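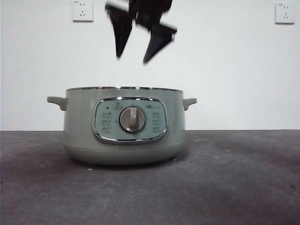
The green pot on bench two, with the gripper on its way over.

So I've been back at Trilcombe since April, after a bit of a break (knee, boring story), and the question I get from everyone outside work is whether the robots have taken my job yet. Short answer, no. Longer answer, they've taken the bit of my job I used to complain about, and I've been surprised to find I miss some of it!

For anyone new here, I work in the test kitchen at the Mernley site. We check small cooking appliances for other companies before they go to the shops. Pots, rice cookers, slow cookers, the odd kettle. Does the lid sit right, do the handles take a knock, does the knob still feel decent after it's been turned more times than any sane person would turn it. When I started, that last one was done by us, by hand, with a clicker counter and the radio on. My personal record in one shift was 2793 turns on a single knob and I had to drive home with my wrist in my lap. I've still got the sheet of paper somewhere.

Now the arm does the repetitive stuff. You put the pot down on the grey bench, set the program going and stand back behind the line. It's slow to set up and quick once it's off, and it doesn't need to stop for a cuppa. My wrist is very happy about all this. My physio has probably lost a holiday over it.

But the day has a different shape, and I don't think management really thought about that part. There used to be seven of us along the benches, all turning and lifting and clicking, and you'd chat the whole time. You found out whose kid had chicken pox and who was fighting with their neighbour about the fence. Now there are five on the floor and we're spread out, one person to a station, watching a screen half the time. The other two moved over to the Gough office to do reports, and they seem to like it fine, but they eat lunch at their desks over there. I've told them it's a disgrace. 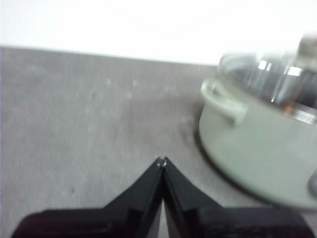

What I do most now is write down the things the program doesn't have a box for. A lid can pass every lift and still be annoying to pick up, and you only know that if you've made soup for a family. I had a long back and forth with Torben Kuhlmann about this. He looks after the Podaro software that runs the benches, and he's a lovely bloke, very patient, but he wanted a number for everything. I said fine, put down a seven for "annoying". He asked out of what. We've since agreed on a comments field and I fill it right up to the limit, every single time.

The part that still worries me is the casuals. We used to bring in a few uni students over the summer, and knob turning was where you started them. You can't really break anything, and after a fortnight they'd know what a good one felt like in the fingers. I learned that way too. There's no job like that to hand them now, so this year we didn't take any on. I've asked if we could keep one bench for doing it by hand, even just for training, and I've been told it's "being looked at". We'll see.

On the plus side, I've been sent on the course for programming the arm, which I never would've put my own hand up for at my age. I was hopeless for the first few goes. I had the thing closing on thin air a good way off from where I wanted it, and I swore at it in front of the instructor. But I got my first full routine approved last month, start to finish, and I was so chuffed I rang my sister from the car park.

Anyway, dinner's on (in a perfectly ordinary saucepan). If your workplace has gone down this road, tell me in the comments what you did about the new starters, and I'll print the good ones out and leave them on my supervisor's desk.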